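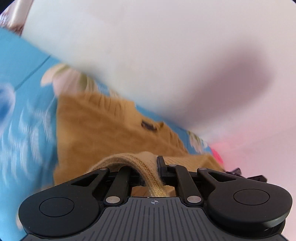
3.2 Folding of knitted garments on the bed

Knitted garments behave differently from woven ones when they are folded at home, and in our household study they took the longest time per piece. A shirt keeps a crease after one pass of the hand, but a sweater opens again as soon as the pressure is removed. For this reason we treated sweaters as a separate class in the laundry diary. Figure 2 shows a camel-coloured sweater spread over a light blue floral bedsheet, with a ribbed edge pinched into a fold. The ribbed parts were of special interest to us, as the rib is more elastic than the body of the garment and pulls the neighbouring fabric with it. When participants in Okcombe took a sweater by the rib, the body usually followed in a diagonal line and had to be straightened a second time.

Figure 2. Knitted sweater on a bedsheet, ribbed edge gathered.

In total, 2,944 folding episodes were recorded in the diaries, of which 80 concerned heavy knitwear. This share is small, and it should be considered that the diaries were kept in summer, when most households had already put their jumpers in storage. The colder period beginning in April is not covered. We therefore do not claim that the proportions hold for the entire year.

The surface chosen for folding was also noted. Participants preferred the bed to the table for large knitwear, and the reason most often given was that the bedding holds the wool in its place. On a smooth table the sleeves slide while the body is turned. A disadvantage of the bed is its softness: the lower layer sinks, and the edges of the folded piece are then not parallel. In 19 episodes the participant wrote that the sweater was folded again on a harder surface before it went into the cupboard.

Two methods were common. In the first, which we call the Darby fold after the street where we first observed it, both sleeves are laid across the back and the hem is brought up to the collar. In the second, the garment is halved lengthwise and then rolled from the hem. The rolled form needed less space in the drawer, but it was judged less tidy by the participants.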